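Been meaning to write up the great duvet purchase of this spring, so this is going to be a thread. Mute me now if you sleep well.

It started in April, when I decided I was a hot sleeper. I'd read one article. Before the article I was a person who slept.

The article said down traps heat and polyester traps more heat and what I wanted was something called "breathable." I breathe all night and have never once wished my bedding would join in, but fine.

So I went shopping. Did you know there is no agreement on what a duvet is? One store's duvet is another store's comforter is another store's "insert," like it goes in a printer.
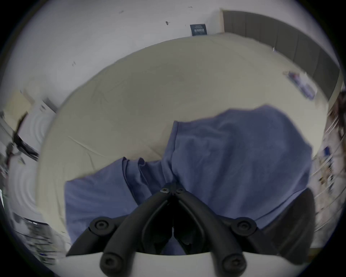 Sizes are worse. A queen from Bumia and a queen from Strickland do not rule the same country. I laid one on top of the other and had enough left over for a curtain.

Then there's fill power. It's a number and you want it to be high, until you're a hot sleeper, and then you want it to be low, at which point they charge you extra for the feathers they left out.

The first one I bought was the Strickland. Very light. Sounded like a bag of chips every time I bent a knee. My wife moved to the couch on night 2 and described the couch as "peaceful."

Sent it back. You try getting a duvet back into the bag it came in. It ships the size of a loaf of bread and returns the size of a calf.

Next was the Kevenano, which had a 98 night trial. I assume a full hundred would have been reckless of them.

It was cool all right. It was so cool I wore socks. Then a sweatshirt. By the end of the week I had a second blanket over the breathable duvet and was, by any fair measure, back where I'd started, minus the price of the duvet.
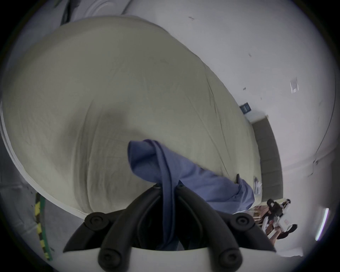
My mother has had the same comforter for as long as I've been alive. It weighs what a dog weighs. She has no idea what's in it and when I asked about fill power she asked if I was eating enough.

Meanwhile the ads found me. I looked at bedding for one evening and now my phone thinks I run a hotel. Ametis would like me to know their 400 thread count is really more like a lifestyle.

About thread count, I asked a guy who works in a fabric store. He said past a certain point they're counting the same thread twice. He said it the way other people tell you about the moon landing.

Final ranking, for the record. Last place, Strickland (chips). Then Kevenano (socks). Then the old quilt from the hall closet with the ink stain on it. Sleeping under that one now. Out cold by 10:30.

Turned the thermostat down a couple of degrees too. Probably should've led with that.

Comments (4)

the chips sound is REAL, mine does it and the cat attacks it every time

We have two separate duvets on one bed like they do in Europe. Saved the marriage, looks terrible.

so is the Strickland still for sale or

Comforter and duvet are not the same thing, a duvet needs a cover. Good thread otherwise.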